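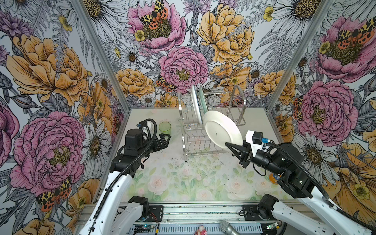 How I Load a Two-Tier Dish Rack (Plates First, Always)

Posted 15 Aug 2020 by Golnar Dehghan

I've been without a dishwasher since we moved to the Farkwood apartment, and I've gotten weirdly opinionated about drying racks. My first one was a flat plastic thing from the Hodmont thrift store and it turned everything into a game of pick-up sticks. Then I got a two-tier chrome wire one and thought my troubles were over! They weren't, I was just stacking things badly on two levels.

After a lot of chipped rims (sorry, Grandma's salad plates) I have a system. It's a small system. But a few of you asked after the counter makeover post, so let's go.

What you need

A two-tier wire rack with slotted dividers on top
Something washable underneath, like a mat or a piece of oilcloth
A dish towel for the stragglers
Your clean dishes, obviously

Step 1: Pick the spot

I like the rack pushed toward the back, with open space in front of it. You need room to bring a plate in at an angle before it drops into its slot, and if the rack is right at the front edge you end up doing this awkward elbow thing. Leave a little room beside any handles too, so you can grab the whole rack when you want to move it.

My sister keeps hers next to the stove and I can't recommend it. Grease gets on everything.

Step 2: Clear the crumbs

Look at whatever your rack is sitting on. Dark specks and crumbs love to hang out in front of it, and on a pale flowery mat they show up like crazy (I am a sucker for roses, so this is my whole life). Brush them into your hand while everything is dry. If you wait until the plates have dripped you'll be smearing toast paste around, and then you're washing the mat as well.

Step 3: Fill from the back

Plates go in the rear slots first. Then you work forward, one slot at a time, and you never have to reach over a plate that's already standing. I used to start in front because it was closer, and I'd knock the front one every single time I put another one behind it. Took me far too long to figure that out.

Step 4: Tilt, then stand

Hold the plate by the rim on one side. Tip it a little, get the bottom edge down between the wires, and then bring it upright. If you try to push it straight down you'll usually catch a divider and get that horrible scraping noise.

Let go slowly. Give it a second to lean where it wants to lean.

Step 5: Pick a direction

I face all my plates the same way, so the underside of one is looking at the front of the next. They nest nicely and you fit more in. The undersides need air as much as the eating side does, by the way - that little foot ring holds a puddle if the plate dries flat, and then you pull it out of the cupboard and it dribbles on your sock.

Mixed sets are fine. White next to pale green next to whatever you found at a yard sale, the rack doesn't care. I do try to keep the same sizes together, big ones at the very back.

Step 6: Now the rest

Once the plates are settled, use the lower level for bowls and mugs, upside down and slightly tipped so the water can run off. Skip a slot between really deep plates. Heavy pans don't go on mine at all, they get the dish towel and go straight back on the stove.

Step 7: Walk away

I leave a full rack for 35 minutes and then put away whatever's ready. In December, with the windows shut, it takes a lot longer and I just leave it overnight. No shame.

A few extras

If your wires leave marks on plates, try wiping the rack down with warm water and a drop of soap, then drying it. Once a week does it for me.

If a plate keeps rolling sideways, move it one slot over before you blame the plate. On my old rack there was one wide gap where nothing would stand up straight, so that became the cutting board spot.

And if you're shopping for a rack, bring your biggest dinner plate with you. I mean it! I carried one into the store in Dradton wrapped in a scarf and the cashier was very nice about it.

Craig Skinner asked in the comments last time if this works for those square plates. Sort of? Stand them on a flat side, with an empty slot next to each one, and load them before the round ones. I only own two, so if you have a whole set of them, tell me how you do it.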